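Clear the table before a bag pick? (handling rules, section 6)

Drikitz
Section 6 of our rules now says every loose item comes off the table before the arm lifts a bag. Does anyone do this? Looks like paperwork to me.

Caron74
We do. A cord near a bag is asking for a snag.

Tirketti
Not convinced. Real tables have clutter. Clear it all and your pass rate means nothing.

Caron74
Pass rate isn't safety though. Write down what's left out and keep cord away from the lift.

Drikitz
That I could live with. Who checks it?

Tirketti
Whoever signs the sheet, so probably no one. Ours is grip on the gathered neck, cord and small bits left where they are. Tell me which rule that breaks.

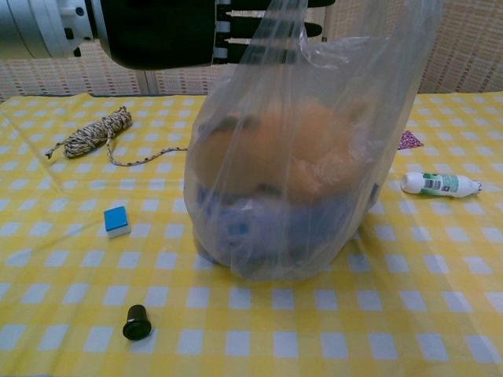 Reply 6

Ferkov
Yours, if you've written one about cord. Have you?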